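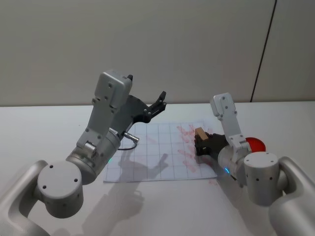 August 2022

Spent the whole day on wiping. Umesh wants a yes or no by the end of the month on whether the two-arm bench can be trusted with cleaning jobs, and I still can't give him either. Notes before I forget the order of things.

The grid sheet was worth the trouble. Without squares I was judging a smear by eye and changing my mind every hour. With squares I can say which cells have red in them and which don't, and Hanne can check me without knowing what I was hoping for. We agreed that a cell with any colour in it counts as dirty. She is stricter than I am on the faint ones and I have let her win.

The block is a poor stand-in for a sponge. It's rigid, so if the face isn't parallel to the table the whole load goes through one edge and you get streaks. A cloth forgives a few degrees of tilt. A person forgives it too, without thinking, by letting the wrist go soft. I tried lowering the stiffness in the vertical axis and the block began to skip. Raised it again and the paper shifted. There is a usable band in between but it is narrow, and it moves when the grip is a little off centre.

Total so far is 147 strokes logged since the sheet went down in its present form. I've stopped the short back-and-forth pattern for now. It spreads colour at both ends of the stroke, so a cell that started clean can finish dirty. One long pull toward a fixed edge, lift, return, repeat. Slower, and dull to watch. My grandmother wiped a counter that way.

The second arm is the part I keep going round on. At home you hold the thing down with one hand and scrub with the other. Jianhua's view is that the left gripper should pin the paper the entire time. Mine is that it should only come down when the sheet starts to creep, or it blocks half the cells we want to reach. We didn't settle it. He will write his version and I'll write mine and we'll run both with the same settings.

Cletus rang from Nindley in the afternoon. They run a small kitchen fit-out shop and he wants benches cleared and wiped overnight. I asked him what he would accept. He said he'd accept what his weakest apprentice does in 300 seconds. I thought that was a fair target and wrote it down. We are not near it. An apprentice walks up, sees glue, sees sawdust, picks the right rag and moves the drill out of the way first. We have one kind of mark, one tool, a white table and good light.

So for the record, my answer today, if Umesh pressed me: wiping a known patch on a flat surface, yes, slowly, with someone nearby. Wiping a kitchen, no. In February I would have said no to both.

To do:
Measure block face against table at 3 heights.
Ask Glenys if the Zidonix pads can be cut to fit the jaws.
Fresh sheet before Jianhua's run. Photograph it blank.
Log smears that land off the paper as well. At present they don't count against us and they should.

Home late. Did the dishes by hand and caught myself watching my own wrist.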